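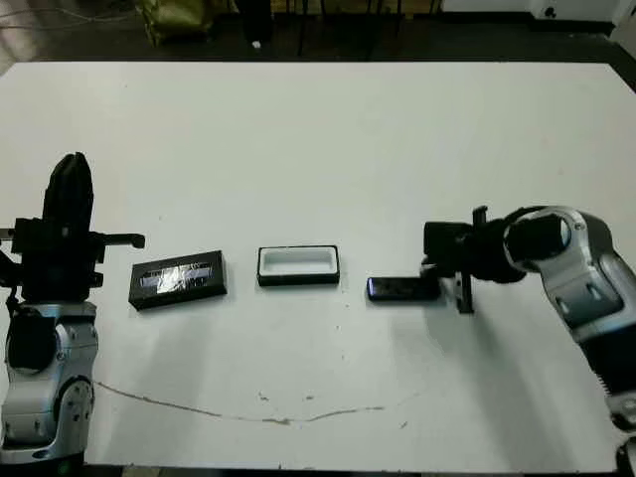 A white worktable with three small items set out in a row

About Ondlow

Ondlow is a packaging design and supply company based in Drernton. We prepare boxes, sleeves, inserts and labels for small manufacturers, food producers and museum shops, and we employ 50 people across our studio, print room and warehouse.

The company was established by the Huttunen family as a paper merchant serving the shops of the Tolldale valley. Printing was added when local customers began asking for their names on the wrapping, and the design studio followed. Paper is still sold from the original counter on the ground floor, which opens to the public at 9 a.m.

Our managing director, Ulla Moen, joined Ondlow as an estimator and has led the company for 14 years. She is supported by two directors, one responsible for design and the other for production and supply.

How We Work

Each new customer is assigned a project manager, who remains the point of contact from the first meeting to final delivery. Plain samples are made to size before any artwork is prepared. Printed proofs are then sent for written approval, and no order goes to press without it. Repeat orders are held on file and may be placed by telephone or letter.

Ondlow accepts short runs as well as standing orders. Storage is available at our Tolldale warehouse for customers who prefer to receive their packaging in stages.

Training and Community

The company takes on two apprentices each year, one in print finishing and one in the studio. Applications open in July. Offcuts of board and paper are given to schools in Drernton - teachers may collect them from the side entrance by arrangement with the front office.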